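Home Products Bench Cells Parts & Service Downloads Contact

Asetti Bench Cell, Model 503

The Asetti is our table-sized handling cell for labs that move a lot of trays and would like their people to be doing something else. It comes as one piece of furniture, more or less: a table, a mat, an arm on its pedestal, a plate that holds the trays, and a framed station with a slatted rack under it. Raka has been building it in one form or another for a good while now, and most of what you'll read on this page comes out of the questions customers send us in the first month of owning one. We've tried to put the answers where you'll find them before you need them.

Who it suits

If your work comes in trays, boxes and blocks of a size you could carry in one hand, the Asetti will probably suit you. It was drawn up for small sample rooms, teaching labs and the kind of back bench where the same few containers go around and around all day. It's not a fast machine (we have customers who tell us so, and they're right), but it is a patient one, and it will put the hundredth tray down as gently as it did the first.

If you need to lift anything heavy, please look at the Mondal instead. It uses the same pedestal bolts and the same software, so you won't have to learn everything over again.

Choosing a spot for it

Give the table a flat floor and a little breathing room. A corner works very well, and plenty of our customers put theirs in one, but do leave enough space behind the frame that a grown person can get an arm in with a hex key. We've had more than one cell pushed snug against the wall on delivery day and then dragged out again in February when the rail wanted cleaning. Tiled floors are fine. Turn the leveling feet down until the table stops rocking, then lean on each corner in turn and see if it starts again.

Setting up

The table arrives assembled. The arm doesn't, and it takes 2 people to lift it onto the pedestal safely, one to hold and one to start the bolts. Tighten the bolts a little at a time, going across and back, and leave the final turn until the arm is sitting square. Connect the cables at the base with the power off, and give each connector a small tug afterward. A loose one can behave perfectly well for a week and then stop your cell in the middle of a run, and you'll spend an afternoon blaming the software.

Next comes the mat. Unroll it the night before if you can, so it lies flat by morning, and smooth it from the middle out. The frame stands on the mat, so this really does have to be done first! Set the four posts on their marks, join them at the top with the beams, and check that the frame is square by measuring corner to corner both ways. Slide the rack in under it last.

The tray plate goes between the frame and the arm. Each place on it has a thin raised outline, and a tray that's properly seated will not slide when you nudge it with a finger.

Teaching the positions

Every cell ships with a layout file that's close, but close is all we can promise from our end of the truck. Load it, put the arm in slow mode, and bring the gripper over each item on the plate, stopping well above it. Look from the front and then from the side. When you're happy with both views, lower it a little, look again, and save the point. People who look only from the front nearly always end up a hair off in the other direction.

We suggest starting with a container from the middle of the far row, where there's a neighbor on each side and you'll find out early whether the fingers have room to open. The layout viewer that comes with the cell lets you try all of this on screen before you move anything real, and you can turn the view to whatever angle you like.

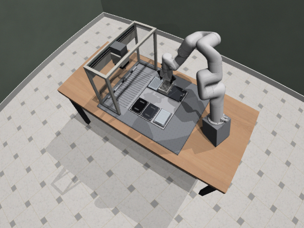 CARE AND UPKEEP

The layout viewer is handy for planning upkeep too. With the arm over the far row, as in this view, the fingers spread to either side of the beige box and there's a tray on each side of it. When you train somebody new on the cell, start them on that position. They'll see how close the neighbors are, and they'll understand why we go on so much about clean slots.

Wipe the plate at the end of each working day with a barely damp cloth. Lift the trays out first, please, since crumbs and dried drips like to gather along the outlines and tip a tray just enough to matter. The slats of the rack can be brushed along their length with a soft brush. Brushing across them pushes everything down into the gaps.

Once a month, look over the rails on the frame and wipe off any old grease before adding new. A thin film is plenty. Check the mounting screws on the rail device while you're there.

The gripper wants a look every 46 hours of running time. Check the fingers for wear on their inside faces, and make sure they close evenly. Replace them as a pair even if one still looks good. The arm itself needs very little from you besides a dusting around the joints. If you ever hear it grinding, switch it off and call us.

Spares

Gripper fingers, rack slats, mats and tray plates are kept on the shelf at our Etine warehouse. Please have the serial number from the pedestal ready when you order, as the older mats were cut to a slightly different size. Rails are cut to order and take longer.

Page last revised April 30, 2022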